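The forgotten novelist of Tudlow

I've been meaning to write this one up since May, when I finally got to the bottom of the Lutfa Bhuiyan boxes at the library. She wrote three novels, all set in a thinly disguised version of our town that she called Zerkside, and I'd bet most of you have walked past her old front door without knowing it (I had, for years!).

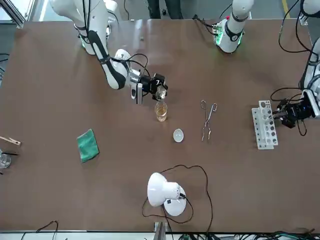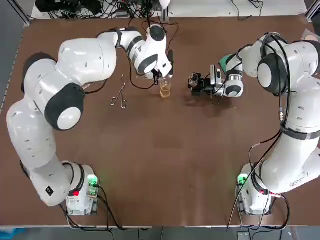
Wasn't the second novel the one with the flood in it, asked Rokeya Sarkar when I read a bit out at our last meeting, and didn't her gran have a copy with the back cover missing? Yes, it was, and please, Rokeya, have a look in the loft! The only one I've managed to borrow runs to 236 pages and somebody has pencilled rude remarks about the vicar all the way through.

The publisher, Heitmann, printed 1,000 copies of the first book and rather fewer of the others, so they don't turn up often. I've read two of the three now. The flood one is the best by miles – there's a long chapter where the ferryman's widow argues with her brother over a piano, and I laughed out loud on the bus. The first is slower, and she does go on about hedges.

What I still can't find is the third, Hutovska, or anything at all about why she stopped writing after it. Pranab Liyanage thinks she moved to the coast and taught. If you've got letters, a school photo or even half a rumour, catch me before the next meeting or leave a note at the library desk.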